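Betrug beim Onlinekauf: Strafanzeige gestellt, seit Wochen keine Antwort

Gefragt von Jidov

Guten Tag zusammen, ich habe im Dezember über ein Kleinanzeigenportal einen gebrauchten Akkuschrauber mit Koffer gekauft und 338 Euro überwiesen. Die Ware ist nie gekommen, der Verkäufer hat sein Konto gelöscht. Ich habe bei der Polizei online Anzeige erstattet und nur eine Vorgangsnummer erhalten. Kann ich irgendwo den Stand erfragen? Und bekomme ich mein Geld zurück, wenn der Täter verurteilt wird? Deutsch ist nicht meine Muttersprache, bitte entschuldigen Sie Fehler.

Omeo

Geld ist weg, vergiss es. War bei mir auch so.

Baláž

Ich möchte etwas genauer antworten, weil ich vor zwei Jahren in der gleichen Lage war. Auch ich schreibe Deutsch als Fremdsprache.

Die Polizei gibt die Akte nach den ersten Ermittlungen an die Staatsanwaltschaft ab. Dort bekommt sie ein neues Aktenzeichen. Sie können bei der Polizei mit Ihrer Vorgangsnummer fragen, ob die Abgabe schon erfolgt ist. Bei mir kam nach 14 Wochen der erste Brief.

Ein Urteil im Strafverfahren bringt Ihnen nicht automatisch das Geld. Sie können aber einen Adhäsionsantrag stellen, dann kann das Strafgericht über Ihren Anspruch mitentscheiden.

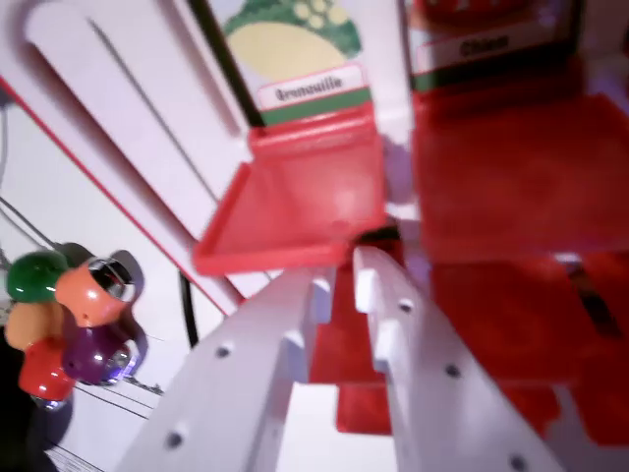

Den Antrag kann man schriftlich stellen oder bei Gericht zu Protokoll geben, ein Anwalt ist dafür nicht vorgeschrieben. Bitte heben Sie den Überweisungsbeleg und den ganzen Chatverlauf auf. Fragen Sie auch sofort Ihre Bank, manchmal ist ein Rückruf der Überweisung noch möglich, nach so langer Zeit leider selten.

Clastow

Zur Ergänzung: Wird das Verfahren eingestellt, steht im Bescheid, ob und bis wann man Beschwerde einlegen kann. Frist beachten.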